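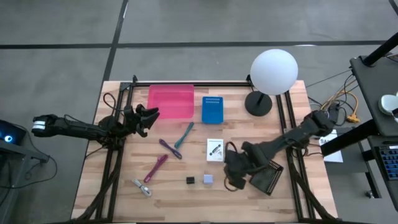 Subject: Re: [manip-methods] Clutter resets and the two-arm handoff numbers

From: Aba Zakaria
To: manip-methods list

Solange asked for the details behind the handoff numbers I posted in May. Her message is quoted first, my replies follow.

Solange Guimarães wrote:
> Two things I could not work out from your summary. First, how was
> the clutter laid out between episodes? If the operator puts things
> back by hand, the layouts drift toward whatever is easy for the
> left arm, and we saw exactly that on Ikelus. Second, you report
> one success rate for both arms together. Can you split it? I would
> expect the arm that does the first grasp to carry most of the
> failures.
>
> Also, is the mesh basket in or out of the object set? Your table
> lists it and the text does not.

On layout. We do not reset to fixed poses. The reset script (Uvby, same version as on the shared drive) draws a target region for each object and prints a list, and the operator places the objects by hand inside those regions. Orientation is left free. Things end up at odd angles, and the three clip-like tools usually lie in different directions near the middle of the table. I agree that this leaves room for operator habit. To measure it, I took the first image of every episode and labeled the object centers. The full set is 2225 episodes. There is a small shift toward the left arm in the second half of collection, mostly in the clips. The larger objects (tray, blue box, globe lamp) show no shift that I can separate from labeling noise.

On the split. I do not have per-arm labels for everything. Of the 2225 episodes, 1237 contain a handoff, and for those I can assign a failure to the giving arm, the receiving arm, or neither. Your expectation does not hold in our data. Most failures are on the receiving side, and most of those happen after contact: the receiving gripper closes, the giving gripper opens, and the object rotates in the jaws. The clips do this more than the cubes. With a narrow body and a flared end, a clip has one good grasp zone, and the giving arm has often taken it already.

This is the main reason I changed the method. The earlier policy chose the first grasp by its own success score only. The current one (Mevier) scores the first grasp jointly with the grasp that remains for the other arm. In practice the giving arm now accepts a worse grasp near one end of the clip. First-grasp failures went up slightly and receiving failures went down by more than that. The net result is positive on clips and flat on cubes. I would not claim anything for the tray - it is shallow and wide, and both policies tend to take it by the rim anyway.

On the basket. It is in the scene but out of the handoff set. We kept it on the table as an obstacle and as a target for single-arm episodes. The table in my summary listed everything present, and I should have marked it. Please treat the basket row as scene content only.

Two limitations I left out in May:

1. Perception on see-through and wire surfaces. The pink tray is translucent and the basket is black wire mesh. Depth is poor on both. When a gripper is down beside the basket, the segmentation tends to merge the two, since both are dark. I masked the arms from the joint state, which helps, but the mask is too tight at the fingers.

2. Loose cable. A coiled white cable is part of the clutter in one portion of the data. It has no useful pose label. I excluded it from the layout analysis and left it in the images for training.

The held-out test uses 400 episodes, with 20 per layout group. The groups were fixed before training. Solange, if you want to run the Ikelus policy on the same groups, I can send the region lists. You would need to match the table size, or rescale the regions and tell me what factor you used.

One open question for the list. Has anyone tried the joint score with a learned regrasp step in between, as in the Fontes code? My attempt put the object back on the table too often, and I have not found out whether that is the score or the release threshold.

Aba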